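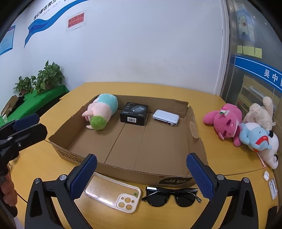
4. FINDINGS

4.2 What happens to the carton after delivery

Most of the cartons in the diaries went through three stages. They arrived as packaging, were kept as storage, and left the home as waste paper. The first and last stages were short. The middle stage varied a great deal between the 19 households, and it is the one that collection statistics miss altogether, as a carton is only weighed when it reaches the kerb.

The choice to keep a carton was usually made within minutes of opening it. Strong board was kept more often than thin board, but size mattered more than strength. Deep cartons were filled with bedding or winter clothes and put on top of wardrobes. Shallow ones stayed out on tables and the floor, where they took whatever needed a place that day. Several diaries from Gerkik describe the same carton holding post in one week and a child's things the next. None of the diary keepers called these cartons storage at first. They used words such as "the box by the door" or "the table one", and the matter of what the carton was for came up only when the interviewer asked.

Households in the Yurt blocks kept fewer cartons than those in Gerkik. The flats there are smaller and have no cellar space, and paper is collected every Sunday from a shared room on the ground floor. Başaran and Karakaya (see Section 2) suggest that frequent collection shortens the time goods are kept at home. Our diaries support this in part. The Yurt households did clear large cartons quickly, but they held on to the shallow ones for as long as anyone else.

4.3 Mixed contents

We had expected kept cartons to hold one kind of thing, as bought boxes and drawers often do. In the diaries this was true of the deep cartons only. The contents of shallow cartons were mixed, and toys and small electrical goods were often found together (Figure 2). Product boxes were also kept inside larger cartons. Diary keepers said they wanted the box in case the item had to be returned, though few could say how long the return period was.

Figure 2. Open shallow carton with a plush toy among its contents.

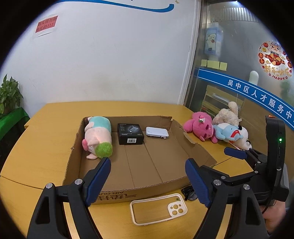
Mixed contents had an effect on how long a carton lasted in use. A carton with a single kind of content was emptied in one go, for example when the heating season began in October and blankets were wanted. A mixed carton was rarely empty. Items were taken out one at a time and others put in, so there was no clear point at which it could be folded and thrown away. One diary keeper in Gerkik wrote that she had meant to get rid of hers for 5 months.

Wear played a smaller part than we assumed. Torn walls and crushed corners were recorded in many of the diaries but were seldom given as the reason for disposal. Damp was a different matter. A carton that had been wet was thrown out the same day in nearly every case, even where the board had dried flat.

4.4 Limits of the diary data

The diaries were filled in by one adult per household, and Eren noted in the follow-up interviews that other members sometimes remembered different cartons. Around 300 entries were coded. Hà and Adamczyk coded them separately and then settled their differences by discussion. Entries that gave no size were left out of the comparison in 4.2 but kept for 4.3. The diaries also say little about cartons that were passed on to neighbours or relatives, and these may account for part of the gap between cartons received and cartons thrown away.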